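Dark Load Day: the laundry corner at Grineck gets its turn

2/7/19

If you have walked past the laundry corner lately, you will know that the dark clothes pile had gotten out of hand. Well, this week we gave it some love! Subbarao Hegde has been asking since November for a proper "darks only" day, and I am happy to report that we are all converts now. Fifteen of us put our names on the sheet, which is more than we ever had for the mixed loads.

The idea is simple. Black and navy go together, inside out if you can manage it, and everything travels to and from the machine in the bucket instead of in your arms. I can't tell you how much I like the bucket. No more socks on the floor, no more sleeves trailing across the tiles, and when you are pulling things out you can park it right under the door and let them drop (very satisfying, try it).

Kumaresan Bhat has also put together a short list for the wall:

Empty every pocket. We found 7 pens last month.
Close zippers before the clothes go in.
Anything with bright straps or trim gets its own cold wash the first time. Red on black looks great, but pink on your roommate's shirt doesn't.
Check the drum before you leave. Reach all the way to the back, small things love to stay behind.
Please leave the bubble wrap on the front of the machine for now.

One more thing on spin speed. Kumaresan likes 1000 for the darks and I have been using 900, and we have gone back and forth on it more than two grown adults should. My black T-shirts come out softer at the lower speed, so I'm sticking with it, but do try both and tell me what you think! The sheet for the next dark load goes up by the door on the Marar side, and there is still plenty of room on it.

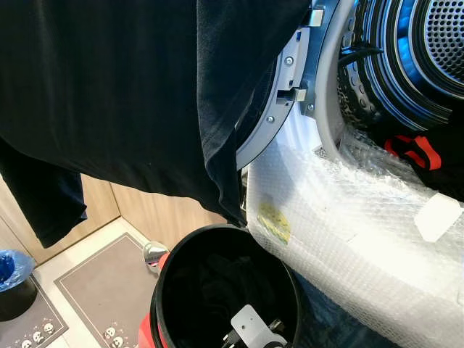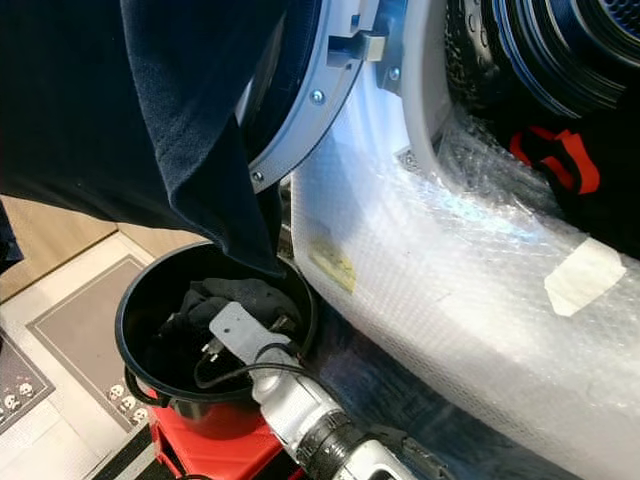
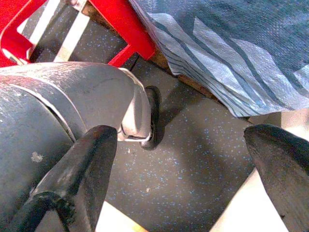

Dark load day in the laundry corner. First two: black and navy pieces at the machine door, with the bucket underneath.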